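I've handled death notices at the Floltside paper for a long while and I answer the same questions from families most weeks. Putting the answers in one thread so I can send people a link.

Applies to our paper. Others do it differently, so call yours before you write anything.
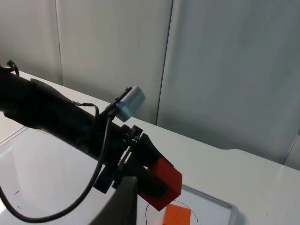 Kirsten Girard
Notices desk, Floltside

First, a death notice and an obituary are two separate things with us. The notice is short: name, age, town, date of death, service time, funeral home. The obituary is the longer piece about the person's life. You can run one or both.

The notice is free up to 100 words. After that you pay by the line. A photo is extra in print and free online.

A lot of people write the long version first and then get upset at the quote. Last month a family sent in 1350 words. It was a good piece of writing, and every word went online. The print version ended up at 326. They picked what to cut themselves. I only marked the spots where something was said twice.

If you want to save space in print, the list of relatives is where most of the length goes. You can write "nine grandchildren" without naming them. Some families won't do that, and I understand. Just know before you start that names cost money.

Who gets listed and who doesn't is up to the person placing the notice. I can't settle that for you. If two sides of a family both call me, I go back to whoever signed the form.

We had one in October where a stepson was left out and his wife called at 7 in the morning. We ran a second notice with his name in it, placed and paid for by him. That is allowed. There is no rule that says only one per person.

Order of relatives: we use spouse or partner, children, grandchildren, parents, siblings, then everybody else. If you send it in a different order I'll leave it how you sent it. People think I'll change it. I won't.

Put the names of in-laws in parentheses after the child's name, or write "and his wife." Pick one and stick with it all the way down.

We do have to confirm the death before anything runs. Usually the funeral home does that by phone or through the Vunel form. If you aren't using a funeral home, we need a copy of the certificate or a call from whoever is handling the cremation.

Please don't be insulted by this. False notices do get sent in. We caught one two years ago for a man who was at work that day.

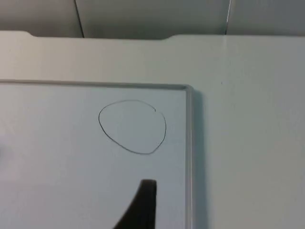

Loop in thin black line on a whiteboard.

Deadlines. 2 p.m. for the next day's print edition. Online goes up the same day if it reaches me before 4. The holiday weeks are earlier and we post those times on the notices page.

If the service is tomorrow and you've missed print, send it anyway. Most people in town read them online now, and the funeral home will share it.

Things to double check, in the order people get them wrong:
Spelling of the church or hall
Maiden name
Year of marriage
Middle initial of the person who died
Which Odera Street entrance the visitation uses

Have somebody outside the immediate family read it. Wafula Mabula at the funeral home reads every one he sends me out loud, start to finish, and I get very few corrections from him.

Corrections are free if the error was ours. If it was in the copy you sent, we fix it online for nothing and charge half to rerun it in print.

"Survived by" means living. I see people put a late brother there and then mention him again under "predeceased by." Make two lists on paper first and then write the sentences.

You don't have to give a cause of death. You also don't have to avoid it. Either is fine with us and I will not call to ask. "Died suddenly" and "after a long illness" are both still common. More families are naming the illness now than when I started.

You also don't have to say "passed away." We print died, passed, went home, entered into rest, whatever you send. Subira Kariuki had this desk before me and she did change them all to "died" for years. That stopped when she retired, which is why the old ones in the archive all read the same.

Home address: leave out the street. Town is enough. The paper used to print full addresses and houses got broken into during the funeral.

Same goes for the full birth date and mother's maiden name together. Year of birth is plenty.

Donations in place of flowers: give the full name of the charity and how to send the money. "To the hospice" is a problem when there are two in the county.

Old notices. We have them on film back to the start of the paper and searchable for the last 38 years. The library has the same film. If you're doing family history, try the library first, as they are open later than we are and the reader works better.

If you want the clipping itself, we keep extra copies at the front counter for about a week. After that it's a reprint.

Somebody asked me earlier about writing your own ahead of time. Yes, you can. Give it to whoever will be making the calls and tell them where the file is. I can't hold it here. We tried keeping a folder and people moved away or changed their minds and didn't tell us.

Leave blanks for age and date and don't try to guess who will be in the survivors list.

Questions can go in the replies. If you're placing one today, please call the desk instead, I don't check here in the afternoon.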